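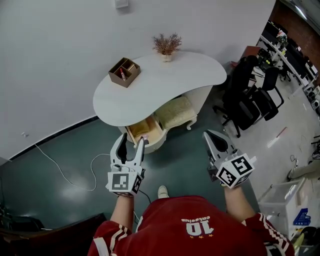 Forums > Teaching by Demonstration > Hand-Held Methods > Drawer tasks: hand-held grippers or remote control?

Print this thread | E-mail this thread

lab_coordinator_tv
Wednesday, 9:40 a.m.

The Tavura group is preparing its next set of household tasks and requests the advice of members. The task under review is the placing of small objects in a table drawer. Our present practice is to have a demonstrator carry out the task with a pair of hand-held grippers, each fitted with a marker cube. A proposal has been made to move this task to remote control of the two-arm station. We have 200 hand-held demonstrations on file from March and would prefer not to discard them. Members with experience of both methods are invited to comment.

msdelorme
Wednesday, 10:15 a.m.

Our department used remote control exclusively for one year and returned to hand-held work for drawers. The operators were competent, but they could not feel the drawer reach its stop, and they pulled too hard. With the tools in hand, a demonstrator slows down at the correct moment without being told to do so.

Please state whether the drawer is opened by the demonstrator as part of the task or is already open at the start. The two cases should be filed separately.

lab_coordinator_tv
Wednesday, 10:32 a.m.

Both cases exist. The drawer was open at the start in 103 of the demonstrations. The remainder include the opening.

northbench
Wednesday, 11:05 a.m.

I must disagree with the previous recommendation. A person standing at a table can lean, step back and turn the wrists in ways that a fixed two-arm station cannot follow. We reviewed a hand-held set at Lakex and found that 66 demonstrations contained at least one wrist position outside the range of our arms. Remote control does not permit this error. The operator is limited to what the machine can do, and every recording can be played back on it.

A drawer under a tabletop is the worst case, as the approach is from below the edge and the forearms of the robot must fit where human forearms fit easily.

msdelorme
Wednesday, 11:28 a.m.

The difficulty described by northbench is real, but it can be addressed by instruction. We place tape on the floor and require demonstrators to keep both feet behind it. We also check wrist range at the end of each session and repeat any demonstration that fails. It is far less costly to repeat a short demonstration by hand than to record everything at remote-control speed.

kubiak_user9
Wednesday, 1:10 p.m.

A question on the marker cubes. We use the Kubiak tracking package, and it loses one cube when the tool goes inside the drawer. Is there an approved method for this, or are those recordings withdrawn?

lab_coordinator_tv
Wednesday, 1:44 p.m.

Our rule permits a gap of up to 9 consecutive readings, which are filled from the readings on either side. Longer gaps are withdrawn. Demonstrators are instructed to keep the cube above the front edge of the drawer and to let only the fingers enter. This is satisfactory for small objects and unsatisfactory for anything that must be laid flat at the back.

northbench
Wednesday, 2:20 p.m.

Filling gaps at the exact moment of release does not seem sound to me. The release is the part the robot most needs to learn.

I would accept a mixed set: hand-held demonstrations for the approach and the grasp, and remote control for the placement. Zirnari training files allow the source to be marked for each segment.

msdelorme
Wednesday, 2:51 p.m.

I do not object to a mixed set, provided that the hand-held placements are kept and tested on their own first. My expectation is that they will perform better than northbench believes.

lab_coordinator_tv
Wednesday, 4:05 p.m.

The group thanks all contributors. The recordings on file will be checked for wrist range before any decision on the station is taken. kubiak_user9, please send the length of your longest gap and the size of your cubes by private message.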